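検索:洗面用品 仕分け 収納ケース
閲覧 981 読了時間 1分

質問
共同宿舎の備品整理を担当しております。洗面用品を四つの収納ケースに分類するにあたり、使い捨てカミソリの扱いが定まりません。歯ブラシ等と同じケースに収めて差し支えないでしょうか。ケースは持ち手穴のある角型で、色はベージュ、青みがかった灰色、クリーム色、濃い灰色です。

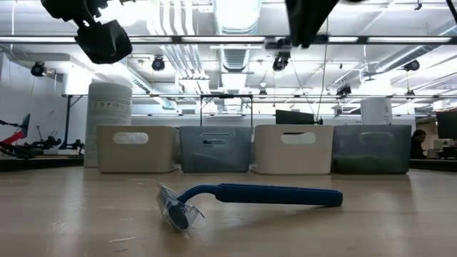
保護キャップ付きの使い捨てカミソリと収納ケース

未使用品、キャップ付きのものに限ります。ご教示をお願いいたします。
投稿日:2024年8月15日

回答1
刃物類は単独のケースとすることを推奨いたします。当方の宿舎「Temba」では1月に分類基準を改め、カミソリは濃い色のケースに限定し、前面に品名を表示しております。キャップの外れたものは収納せず、所定の方法で廃棄します。他の用品と併置する場合は、小袋に分けてください。
参考になった 9

回答2
色は何でもよいと思います。

回答3(Girish Dubey)
回答1に賛同いたします。補足として、持ち手穴より高く積まないようお願いいたします。運搬時に手が触れるおそれがあります。廃棄方法は自治体により異なりますので、所在地の区分をご確認ください。

コメント 6 シェア 200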